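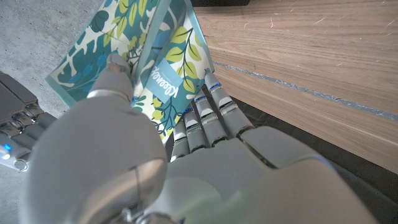
What is the Bostar kit?

Bostar is a two-handed manipulation kit for indoor research and training, sold by Tenbridge as a complete package of arms, hands, cameras and software. It is offered for outright purchase or on a lease that includes installation.

Overview

The kit is built on a fixed base with a pair of white-shelled arms, each ending in a hand with four fingers and an opposed thumb. It is meant for work at a single table with light household and office goods, such as cartons, packets and soft packaging. The base does not travel during operation. Buyers who need a mobile platform are referred to other suppliers.

Tenbridge describes Bostar as a teaching and data collection system. It carries no rating for production use, and the manual rules out work beside untrained staff while the arms are powered.

Background

The hand was designed by Laurinda Louro, who had earlier worked on prosthetic wrists. The first units were sold without arms, for buyers to fit to equipment they already owned. Mounting faults made up most of the early service calls, and Tenbridge withdrew the hand as a separate item the following January. The present kit has been sold only as a matched set since then, although spare hands can still be ordered against the serial number of an existing unit.

Hands

The fingers are made of linked segments with metal at the joints. Each finger and the thumb carries a small blue indicator, which is lit when that digit is powered and reporting its position. A digit that loses communication goes dark and holds still until the fault is cleared by the operator. The colour does not change with grip force.

The thumb is broader than the fingers and is driven separately at its base. In the usual side grip it presses on one face of a box while the fingers bear on the opposite face. This works well on stiff cartons. A tissue box has thin walls, and the default closing force was reduced in a later software release after owners reported dented panels.

Rated load is 3 kg per hand in a full wrap grip. The rating for a side grip is lower and depends on the surface finish of the object. Glossy card is the worst of the materials listed in the manual.

Surfaces and reach

Bostar is calibrated to the tabletop. It can also be directed over an edge or into a gap beside the table, provided the clearance has been entered in the software first. The recommended approach is with the fingers extended and held together, and the thumb kept apart from them. Dark cloth at the bottom of a gap can give poor depth readings, and the manual advises a slower approach speed in such places.

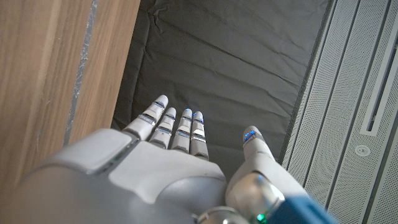 Control software

Motion is handled by Kilto, a program supplied with the kit and licensed per base. An operator can drive both arms directly, record a task and replay it, or run a trained policy. Recordings store joint positions alongside the camera streams. Kilto exports to common file formats, but the export tool works on one session at a time and is slow with long recordings.

The software needs a wired network connection. Wireless control was offered in an early version and later dropped.

Installation

Setup is carried out by Ferraro, the installation contractor used by Tenbridge. The technician levels the base, routes the cables, marks a rectangular work area on the table with tape and runs the calibration routine. The tape is a guide for people placing objects – Kilto uses its own stored limits and does not read the tape. If the table is moved, calibration has to be repeated.

Stacked objects are part of the acceptance test. A light item is placed on one or more flat boxes near the middle of the work area, and the arms must approach it from both sides without shifting the stack. Soft material standing out of the top item, such as loose tissue, is allowed.

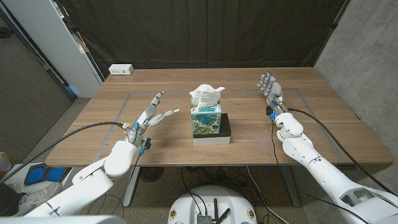 Both hands on the tabletop, either side of the stacked boxes.

Evaluation

An independent review by Abdul-Rahman Nyarko covered 1,094 grasp attempts on cartons and soft packs. Of these, 322 were made with the objects stacked. Nyarko judged the hands reliable on single cartons and noticeably weaker on stacks, where the lower box tended to slide before the upper one had been lifted clear. The review also noted that the palm blocked much of the wrist camera view during a low approach, so that operators relied on the head camera for the last part of the motion.

Criticism has centred on cabling. Cables leave each wrist in loops, and the review recorded 22 stoppages caused by a cable catching on the arm or the table edge. Tenbridge now supplies clips for the forearm. They are not fitted by default and must be requested when the installation is booked.

Service and support

The lease includes a yearly inspection and replacement of worn finger links. Owners who purchase the kit pay for parts and labour separately. Telephone support is limited to business hours, and software updates are posted on Thursday mornings. Hands returned for repair are shipped in the original case with the thumb locked.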